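3.2 Collecting demonstrations in simulated homes

All demonstrations used for training were gathered in Gralier, our household simulator, with a two-armed mobile robot model. Working in simulation let us reset a room to a known state after every attempt and record the exact pose of each object along with the camera views. Rooms and furniture come from the Clodero asset library. We kept the library's wall and floor textures as supplied, including those that would look odd in a real house, and picked them at random when a room was built.

An operator drives the robot with 2 handheld controllers, one per arm. Foot pedals move the base. The operator sees the same views that are later given to the policy and has no outside view of the room. We chose this setup after early trials in which operators with a free camera solved tasks using information that the policy would never receive. Demonstrations recorded in those trials were thrown out and are not part of the counts below.

Each task was given to the operator as a short written instruction, such as "open the door" or "put the object on the counter." The operator pressed a button to start recording and a second button to end it. Nothing was trimmed afterward. Pauses, regrasps and small corrections therefore remain in the data, and the policy is trained on them as they stand. Figure 3 gives views from one collection session.
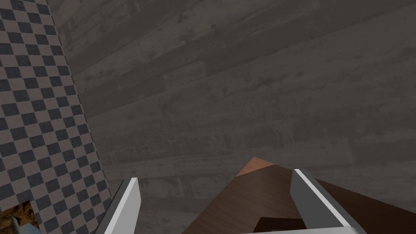
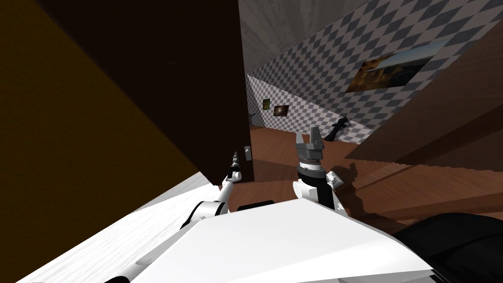
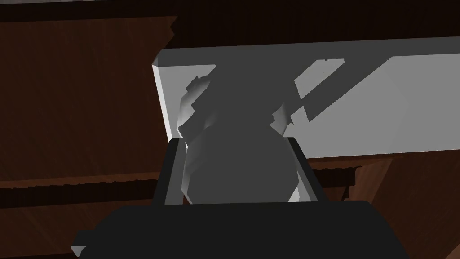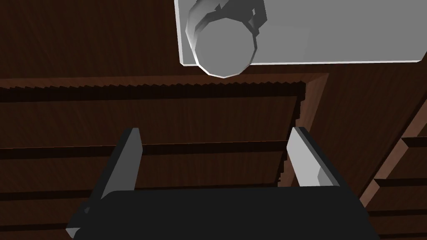
Figure 3. Rendered views from a session in Gralier. First: the fingers of the right gripper and a brown wooden object. Second: both arms near a door with a light gray handle. Third: a gray object between the fingers of a gripper. Fourth: an open gripper in front of a dark wooden cabinet.

The close views carry most of the information needed for grasping, while the wider view is needed for moving the base and for choosing which arm to use. When an arm is near furniture, a close view may be filled almost entirely by one surface. We did not remove such frames. Shadows were left on during collection, and the renderer was run without edge smoothing to keep the frame rate steady, which leaves stepped outlines on some wooden parts.

The data set covers 23 tasks with 50 accepted demonstrations each. A demonstration was accepted if the goal test for the task passed at the final time step and if no joint had gone past its limit. Failed attempts were stored separately and were not used in the experiments in this paper. For tasks that could be done with either arm, the choice was left to the operator, and we made no attempt to balance the two sides.

Recordings were converted to the Drorkeo format before training. Every time step holds the camera views, joint positions, gripper openings and base velocity, together with the operator's command at that step. The commands, and not the joint positions reached, serve as the training targets. The two can differ noticeably when a gripper is pressed against a fixed surface, and using the reached positions gave weak grasps in our first tests. Object poses are stored as well, but they are used only by the goal tests and are hidden from the policy.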